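Prep Cook, Early Shift
Parkari Kitchen

Location: Brorberg
Hours: 27 per week, mornings
Pay: $20 an hour, paid every two weeks
Start: July

Parkari Kitchen makes cold lunches and side salads for offices, two clinics and the summer school program in Brorberg. We send out up to 500 boxes on a busy morning. We are hiring one prep cook for the early shift.

The shift starts at 5:00 a.m. and ends when the boxes are loaded, usually before 10:30. You will work at the cold bench with two other cooks and report to the kitchen lead. There is no evening work. Holiday weeks are shorter and we post those hours a month ahead.

What you will do

Wash, trim and cut vegetables and fruit according to the morning sheet. Rinse and drain beans, chickpeas and greens. Cook rice and small pasta in batches and cool them by the kitchen's written procedure. Portion dressings. Label and date everything that goes into the walk-in. Check deliveries against the order and set aside anything bruised or warm. Clean your bench, sink and drains at the end of the shift.

Most of the salad work is done by hand. We have a vegetable cutter for carrots and cabbage, but herbs, cucumbers and soft fruit are cut with a knife, and greens are rinsed in small lots. A plastic colander with small holes does fine for lentils and rice, and you will have one in your hands for a good part of the morning. 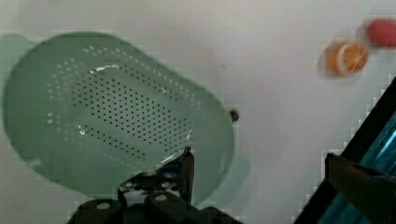

What we need from you

Six months or more in a commercial kitchen, school kitchen or similar. Good knife skills at a steady pace. A current food handler card, or willingness to get one in your first two weeks (we pay the fee). You must be able to stand for the full shift and lift 47 pounds, the weight of our heaviest produce crate. You need to read the prep sheets, which are in English.

Experience with allergen labeling is a plus. So is a driver's license, as the delivery van sometimes needs a second driver. Neither is required.

What we offer

Paid training for the first week. A meal each shift and leftovers to take home when there are any. Aprons and gloves are supplied and we wash the aprons. Shoes are up to you, but they must be closed and non-slip. Paid sick time starts on your first day. After three months you can ask for more hours if they are available.

Parking is free behind the building before noon. The first bus does not reach us until 5:20, so please think about how you would get here.

How to apply

Send a short note and your work history to the hiring desk, or leave them at the side door between 11:00 a.m. and 2:00 p.m. Tell us where you have worked, what you did there, and the earliest date you could start. A cover letter is not needed.

If we think it could be a fit, we will invite you to a paid two-hour trial at the bench. Bring your own knife if you prefer it. We reply to everyone who applies, usually within a week.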